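Okay, long thread about learning to bake bread at 52, because a few of you asked and I've got a pot of tea and no plans until supper.

I started in February with a bag of flour from Khumalo, the little grocery down on Rirkness Street, and a recipe that swore I couldn't mess it up. Reader, I messed it up. My first loaf could have held a door open in a windstorm.

What finally helped was a kitchen scale. I'd been scooping flour with a cup my whole life, and my cups were packed way too full! Now it's 500 grams every time and the dough behaves itself (mostly).
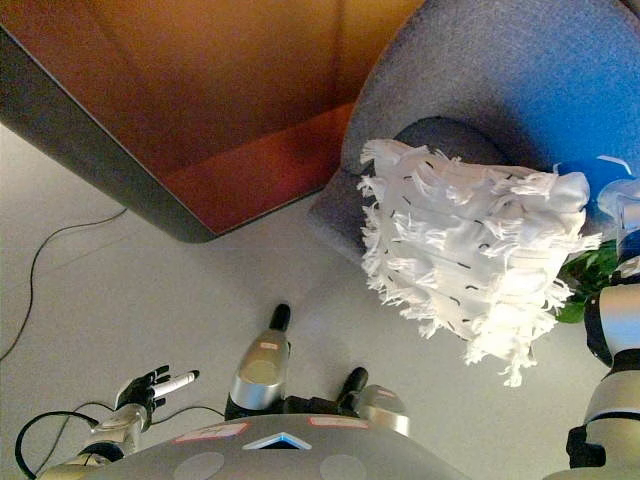
The other thing was patience, which I'm not known for. I used to peek under the towel every few minutes like it was a newborn. These days I set a timer, go read a chapter of something and leave the poor dough alone.

I'm on loaf number 23 now and we ate it with soup last night, still a bit warm, with far too much butter.

Next up is rye. If anybody has a good one that doesn't need a starter, please send it my way, I'd be so grateful.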